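Handout 2: Costing a two-arm cell for garment handling

Start from the task. Ours is putting elasticated shorts or trousers on a wire hanger, and both arms must reach the whole garment.
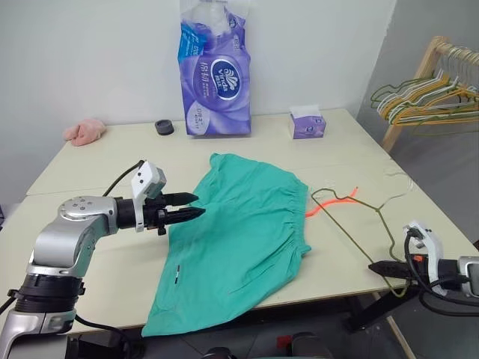

Budget lines are arms, grippers, cabling, table and spares. Students tend to leave out spares – gripper fingers above all. Zultbridge quoted 421 per finger set, delivery extra. 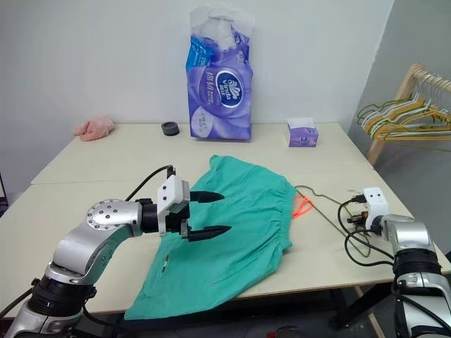
Plan running time before you ask for prices. A cell left on all day has 1440 minutes; take off resets, faults and garment changes, and divide the yearly cost by what is left.

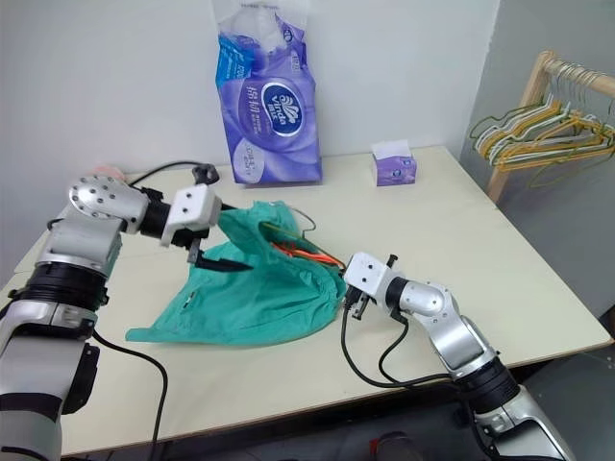

Yetunde Edet

Get two written quotes for each line, and note the lead time beside each. Orders needed for February go in by 9th September.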